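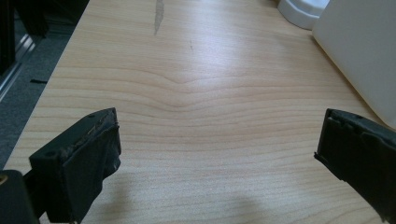
Worn fingers on hand-held grippers: replace, re-pad or change model

26 February 2024
Opened by Roksolana Polishchuk, Bornora bench group
Last updated: March, by Emilian Buzatu

Status: Waiting on supplier
Category: Equipment / consumables
Project: Tarura
Assigned to: Emilian Buzatu

Problem

The fingers on the hand-held gripper at the desk station are worn on the sides that face each other. The left one is the worse of the pair. Its inner edge is ragged and a strip of black material has peeled and is curling along the front. The right one is chipped along the front edge, with small torn flaps sticking out. The left one is also somewhat dusty and its upper rim is scuffed but I don't think that matters.

The operator on this unit reports that thin items slip. Paper, cards and the flat lids are the main ones. Boxes and anything with a thick edge are still fine. The trigger moves freely and the fingers open and close over the full range as far as I can tell.

We have 20 of these units. I went through all of them before opening this and set aside the ones I would not want to hand to an operator. There are seven, counting the one at the desk station. The other 13 show some wear but will do for now.

I need to know what to order and out of which budget.

– Roksolana

Log

Emilian Buzatu
Picked this up. First question is whether it is the fingers or something behind them. Before we spend anything, please do the following on the desk station unit:

1. Close the fingers on nothing and hold a light behind them. Look for a gap at the tip and a gap at the root.
2. Check the screws that hold the fingers to the mount. Snug, don't force them. The holes in the plastic strip easily.
3. Swap in a finger set from a unit that is working well and try the same paper and the same lid.
4. Put the worn set on the good unit and try again.

If the slip moves with the fingers, it's the fingers. If it stays with the unit, look at the linkage.

Roksolana Polishchuk
Done, all four. There is a gap at the tip when closed, none at the root. Screws were snug. The slip moved with the fingers. The good set on the desk station unit picks up paper without trouble, and the worn set drops it on the other unit too.

I did the same swap on two more of the ones I set aside and got the same answer. I didn't do the rest.

Emilian Buzatu
Good enough for me. Fingers then, and the handles can stay in service.

Flitum sells the fingers only as a set, left and right together with the screws. The last quote I have is $188 a set. There is no discount on it. Two sets fit under the $400 limit that I can approve myself. Seven sets do not, and have to go to Kuo-hua.

I don't want to split the order into small ones to stay under the limit. We did that with the cable order and finance sent it back.

Kuo-hua, can you look at this?

Kuo-hua Chang
A few things before I sign anything.

How long did this set last? I can't plan a line for fingers if I don't know whether it is a yearly purchase or a monthly one. The original Tarura budget has the grippers in as equipment, bought once, with no line for spares. That was an oversight on our side when we wrote it.

Are the fingers made the same way as the first batch? If they wear the same way, I would like to know what else is on the market before we buy a full round.

Could they be repaired? The blocks themselves look usable to me. It is the gripping face that has gone.

Roksolana Polishchuk
On the first one, I can't give you a good number. We don't log hours per handle. We log sessions per operator, and operators take whichever handle is charged. The desk station unit gets picked first because it sits closest to the door, so it has likely done more than its share.

I can start a tag on each handle from now on. One line per session, initials and what was handled. That will give us something by the time the next order comes up.

On repair, I peeled back a little of the loose strip on a scrap finger from the drawer. Under it the block is in decent shape. I see no reason we couldn't clean off the old material and glue on a new face. I haven't tried it.

Lourenço Rocha
I can try it. I have rubber sheet left over from the Lacerda fixture job. Send me two worn sets. Please not the only ones you have for a station, I will need them for a few days.

One warning on repair. If the new pad is thicker than the old one, the fingers will meet before the handle thinks they are closed. The opening width we record will then be off. For people using the handle by hand it makes no difference, but the Tarura recordings use that width. So pad thickness has to match or every repaired unit needs its zero set again.

Emilian Buzatu
Yes, and that goes for new Flitum fingers as well. Whoever fits them sets the zero afterward. I'll put it in the instructions.

Lourenço Rocha
Results on the two sets.

Old material came off with a plastic scraper and a lot of patience. On one finger it took a bit of the block's edge with it. I filed that flat and it's usable but it isn't pretty.

Rubber sheet went on with contact glue, clamped overnight. Grip on paper is good. Grip on a smooth lid is good. I then ran one set open and shut against a piece of scrap wood for most of an afternoon. The corner at the tip started to lift on one side. A thin bead of glue around the edge of the pad might fix it. Chamfering the pad might be better.

My time is the real cost here. The rubber and the glue are next to nothing. Scraping, cutting, gluing and checking one set took me most of a morning, and I am not fast at it. With a cutting template it would go quicker.

My view is that repair is fine to get by and I would not plan a year on it.

Lukian Horobets
Jumping in from purchasing. I asked Flitum for an updated quote and whether they have a finger with a pad that can be changed on its own. They do not have one today. They say one is planned and wouldn't give me a price or a date, so please leave it out of the plan.

Lead time on the current set is 20 working days from the order. It will be longer if we want them to check the fit against our handles, and I don't see why we would.

The price stands at $188 a set. The quote is good to the end of March.

I also asked Lacerda if they would machine plain blocks to our drawing with a recess for a pad. They are willing. They want a drawing first and they have a minimum order, and the minimum is more than we need this year. I can send the details to anyone who wants them.

Kuo-hua Chang
Thank you, that helps. Here is what I can support.

Buy seven sets from Flitum on one order, out of Tarura equipment money that was left when the second camera order came in lower than planned. I have checked that it is there. That puts every handle back in service.

Keep the worn sets. Do not throw them away. Lourenço repairs them as time allows and they become the spares. That way the next worn handle does not wait 20 working days for a part.

Add a consumables line for fingers to next year's budget. I won't put a figure on it until the session tags have been running for a while. Roksolana, please send me what you have when we start the draft, even if it is rough.

No Lacerda order for now. If the tags show we go through fingers faster than I expect, we will look at it again, with a drawing.

Roksolana Polishchuk
Works for me. Tags are on all the handles.

One thing I would like in the plan: rotate the handles. Now whichever one is nearest gets used until it fails and the ones on the back shelf look new. If we rotate, they wear together, and I know that means they may all need fingers in the same month. I would still take that over handing someone a bad one without knowing it.

Lukian Horobets
From the buying side, I'd ask you to stagger it a little. Two groups, swapped at the start of each month. Then the orders come in two parts and neither one is a surprise.

Roksolana Polishchuk
Fine. Two groups. I'll mark the handles.

Emilian Buzatu
Order is placed, seven sets, one line, with Kuo-hua's approval attached. Confirmation came back from Flitum.

In the meantime:

– The desk station is running on the good set borrowed from the swap test. The handle it came from is on the shelf, tagged out.
– The two repaired sets are for practice and training only. No recordings with them until the zero has been checked.
– If you see a strip peeling, don't pull it off and don't tape it. Tag the handle and bring it to Lourenço. Tape changes the closed width and leaves glue on the objects.
– Wipe the fingers down at the end of a session with a dry cloth. No alcohol until we know what it does to the pad.

When the sets arrive I will fit them one handle at a time and set the zero on each. Please don't fit them yourselves, even if the box is on the bench.

Still open

– Arrival of the Flitum sets (Lukian to chase if there is no shipping notice)
– Cutting template for the pads (Lourenço)
– Whether recordings made with the worn fingers need a note on the width reading (Roksolana and Emilian)
– Budget line for fingers, figure to be set from the tags (Kuo-hua)

Related tickets

Cable order returned by finance, split purchase
Setting the zero after a finger change
Handle charging shelf, not enough outlets
Tarura second camera order, final cost
Lacerda fixture job, leftover material list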